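Help > Communities > Group pages FAQ

Overview Accounts Groups Privacy Contact

May 19, 2018 - by Catherine Ritchie

Who can start a group on Fliritz?

Any member with a confirmed email address. You can own 2 groups at a time. To start a third, hand one over to another member or close it.

How many people can join?

An open group holds 3000 members. A private group holds 500. When a group is full, new requests go on a waiting list and the owner gets a note.

Can I move my group over from Stakitz?

You can bring the member list and the pinned posts. Comments stay behind. Save the list as a text file, then upload it under Settings - Import. Members get an invitation and have to accept it themselves.

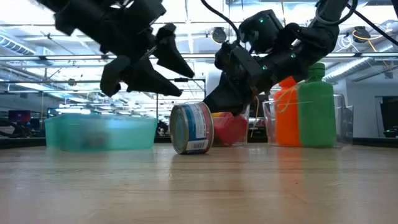 Nelu Vlad: I moved a walking group over in two batches and the second lot of invitations went to spam. Worth telling people to check before you send them again.

You can resend an invitation once. After that the member has to ask to join from the group page.

Why can't I see older posts?

The group page loads the latest 100 posts. Use the search box for anything older. Posts removed by a moderator do not show up in search, even for the person who wrote them.

What do moderators see?

They see reports, join requests and posts waiting for approval. They can't read private messages between members.

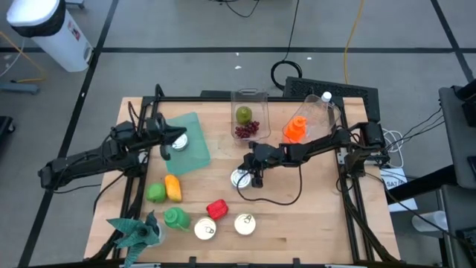 Moderators also can't change the group name or close the group. Only the owner can do that, and a new name can be picked once a month.

Can I leave without anyone being told?

Yes. Your name drops off the member list and no notice goes out. Your old posts stay up unless you delete them first.

Will group calendars come back?

They are due in July, for open groups first.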